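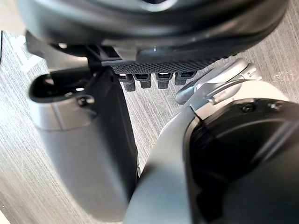
Setting Up Static IP Addresses on a Small Workshop Network

Applies to: Gonier routers, firmware branch 4. Menu names on other routers differ, but the order of steps is the same.

Most devices on a small network get their address from the router by DHCP. This works well for phones and laptops. It works poorly for printers, file servers and controllers that other devices look up by address. When the router restarts, a printer may come back on a different address and every computer that used the old one reports it as offline.

There are two ways to fix an address. A reservation is set on the router, which then hands the same address to the same hardware every time. A manual address is typed into the device itself. Use a reservation where the device supports DHCP. Use a manual address for older equipment that does not.

Before you start

You need the admin password for the router, a computer connected by cable, and a list of the devices that need fixed addresses. Do not make these changes over Wi-Fi. Changing the address pool can drop the wireless connection partway through and leave the settings half saved.

Write down the current values of the following:
Router address (often 192.168.1.1)
Subnet mask (usually 255.255.255.0)
DHCP start and end address
DNS servers

Step 1. Shrink the DHCP pool

Log in to the router and open Network, then LAN, then DHCP Server. The factory pool on Gonier models covers nearly the whole subnet. Change the start address to 192.168.1.105 and leave the end address at 192.168.1.250. Addresses below 105 are now outside the pool and can be assigned by hand without a conflict.

Save. The router restarts its DHCP service. Devices already holding a lower address keep it until the lease expires or they reconnect.

Step 2. Plan the ranges

Keep similar devices together. The layout used in the rest of this page:

192.168.1.1 router
192.168.1.2 to 192.168.1.5 switches and access points
192.168.1.20 and up printers
192.168.1.40 and up servers and storage
192.168.1.60 and up machine controllers

Leave gaps. Renumbering later means visiting every computer that has the old address saved.

Step 3. Find the hardware address

Each network port has a MAC address, written as six pairs of characters, such as 3C:52:A1:0B:77:E4. It is normally printed on a label near the port. If the label is missing, connect the device, open Status, then Clients on the router, and look for the new entry.

A device with both a cable port and Wi-Fi has two MAC addresses. Record the one for the connection you intend to use. A reservation made for the wrong port has no effect and shows no error.

Step 4. Create the reservation

Open Network, then LAN, then Reservations. Click Add. Enter the MAC address, the chosen IP address and a short name. Names may not contain spaces. Save, then power the device off and on so that it requests a new lease.

Some older Gonier firmware rejects reservations outside the pool with the message "Address out of range." Update the firmware, or set a manual address as in Step 5.

Step 5. Set a manual address (older devices)

Open the network menu on the device and turn DHCP off. Enter:

IP address: the address from your plan
Subnet mask: the mask you wrote down
Gateway: the router address
DNS: the router address, or the DNS servers you wrote down

Liapis print servers require the gateway field even when the device never reaches the internet. If it is blank, the settings page accepts the change and then reverts it at the next restart.

Step 6. Test

From a computer on the same network, open a command prompt and type:

ping 192.168.1.20

Replace the address with your own. Replies mean the device is reachable. "Destination host unreachable" usually means a wrong subnet mask, a loose cable, or a device that has not restarted. If replies come and go, check for a second device on the same address: unplug the first and ping again. Any reply now is coming from the duplicate.

Step 7. Record and back up

Keep the address list in a file that does not depend on the network being up. Export the router configuration from System, then Backup. Do this again after every change. A factory reset erases all reservations and restores the original pool.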